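How I untangle and sort my bracelets and necklaces (using a box lid and not much else)

I wear a lot of beads. Chips, crystals, cord bracelets, the lot, and for most of the year they live together in one box where they quietly knit themselves into a lump. Twice a year I have a proper sort-out, usually once in June and once around Easter, and every time I do it somebody asks how I get the knots out without snapping anything. So I've finally written it down.

You don't need a special kit. I use:

a shallow box lid with a rim
a blunt darning needle
a soft cloth
small paper envelopes or little bags
a few safety pins

Step 1. Pick your surface

Please don't do this straight onto the carpet. I did once, a string went, and I was finding chips in my slippers for weeks. I put a lid on the bed, because the blanket has a bit of give and beads that hop over the rim don't go far. A lid with a white inside is brilliant if you have one. Clear beads and pale pinks vanish on anything patterned but you can see every one of them on white, and you can spot a loose thread end too.

Step 2. Tip it all in and pull out the easy things

Anything stiff comes out of the muddle first. Bangles, watches, fitness bands – they aren't tangled themselves but they have a nasty habit of being in the middle of things that are. Slide them out sideways, don't lift. If a necklace has gone through a bangle, move the bangle along the necklace to its end and let it drop off. I park mine along the back of the lid so they're out of the way of my hands.
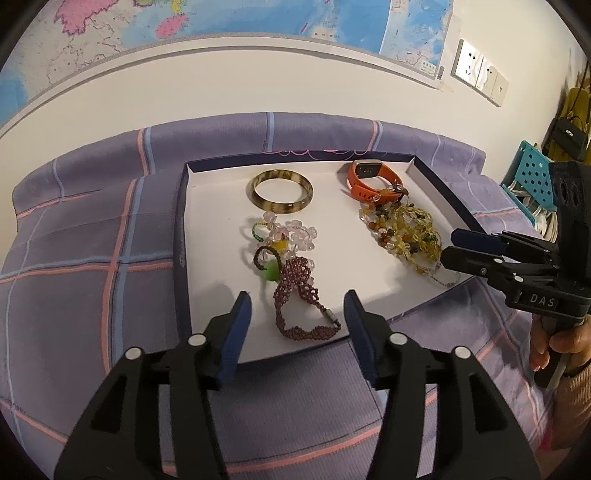

Next, have a go at the bracelets. I always leave the necklaces until last as they're the worst, and by then I've warmed up a bit! Check for clasps before you touch anything else. An open clasp will hook on to any thread going past, so close every one you find. My friend Joyce Owino taught me that after watching me fight with the same knot for 20 minutes when all it needed was one clasp doing up.

Step 3. Loosen, don't tug

This is the bit people rush. Put the knot flat and push the strands in towards the middle with your fingertips so the whole thing gets bigger and baggier. It feels like you're making it worse. Keep going. When you can see a loop, pop the darning needle into it and wiggle gently until there's a gap you can get a finger in. Stretchy bracelets want extra care, as the elastic catches on the edges of stone chips and frays before you notice.

Pendants on cords are simpler. Hold the pendant still and bring the cord round it, never the other way about, or you'll twist the cord where it's fastened and it never sits nicely again. Jade-type green stones and little hearts are the ones I see go wonky most.

Step 4. Lift the long ones

Once a long necklace is free at one end, lift that end up slowly and let the rest hang. Gravity does a surprising amount of the work. A second pair of hands helps no end – one of you lifts, the other keeps the bracelets underneath from coming along for the ride. If it stops, stop too, put it down again and go back to step 3. 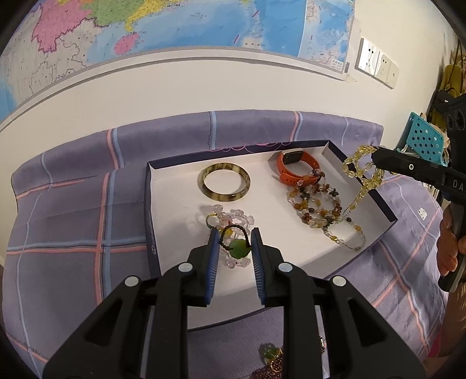

Step 5. Check and wipe

Run each piece through the cloth, quite slowly, and feel for gritty spots or a thread that's gone fuzzy. Fuzzy ones go in a separate envelope for restringing. I do my own if it's plain elastic and I send the knotted ones to Victor Waweru at the Graro bead stall, who is far more patient than I am. Don't soak anything on cord. A barely damp cloth, then dry.

Step 6. Put them away so they stay sorted

Long necklaces get fastened with their own clasp and pinned to a strip of felt, one safety pin each. Crystal and chip bracelets go in an envelope apiece, with the colour scribbled on the front. Bangles can go in together, they won't hurt each other if there's a bit of cloth in between. I used to have everything in one of those divided trays but the thin strands crept over the walls, so I've gone back to envelopes.

My last go took me from 11 until lunch, with a tea break, and that was a bad year's worth of knots. If you've got fine metal chains as well as beads, do those on a different day with a fresh pair of eyes. I'll write up chains separately when I've got mine out of the drawer.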